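Pemley Audio Forum > Vinyl and Mastering > Gradska, second album: which pressing?

tapeop_55
Trying to settle which master was used for the March reissue of the second Gradska album. The sleeve credits Jinlong Feng for the transfer but doesn't say whether he worked from the original reels or the Clanbridge safety copy. Matrix on mine ends in 483.

mono_switch
Safety copy. The vocal on side B sits flat by a few cents against the first pressing, same as the Clanbridge CD. If it were the original reels you'd expect the pitch to match the first pressing.

tapeop_55
Or the first pressing was cut fast. That was common enough. Pitch alone doesn't identify the source.

Hammerli_H2
Agree with tapeop. Compare dropouts instead. The reels have one on the left channel in the second verse of the opening track, before the harmony enters. Eliécer Ospina mentioned it in the liner notes to the box set. If the reissue has it and the CD doesn't, it's the reels.

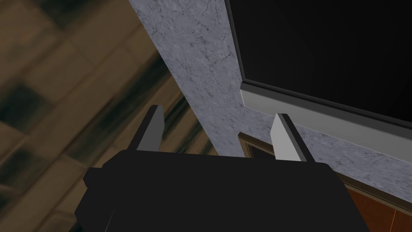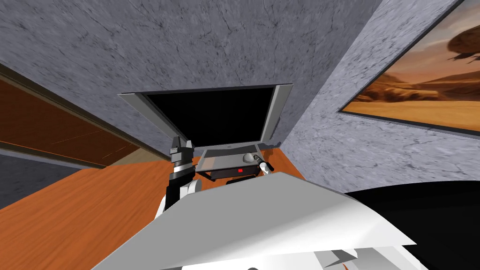 Renders, both of them.

The box set also lists the reels as stored at 15 ips with no noise reduction, so the hiss floor should sit higher than on the safety copy, which was encoded. Check the fade on the closing track at matched level.

mono_switch
Matched how? The reissue is compressed. Bring it up to the CD's loudness and the hiss comparison means nothing.

Hammerli_H2
Match on the quiet intro, before the limiter would be doing any work. Not perfect, but good enough to separate an encoded tape from an unencoded one.

mono_switch
Only if no one has denoised it. The colour of the noise would tell you more than the level.

tapeop_55
Did the test. Dropout is present in the second verse, left channel. The CD is clean at the same spot. Hiss on the fade is clearly higher on the LP, but I'll grant some of that could be surface noise from my copy.

mono_switch
Fine on the dropout. I still say side B is from the safety copy. Nothing in the credits rules out a mixed source, and the pitch difference only shows up on that side.

Hammerli_H2
Possible. Does anyone have a flat transfer of side B from a first pressing? Mine has a centring fault, so no use for pitch.

lathe_cut
I have one, catalogue number 1878. Will need to recalibrate the turntable speed first. Can do 24/96, no declick.

tapeop_55
That would do it. Please leave the run-in groove on.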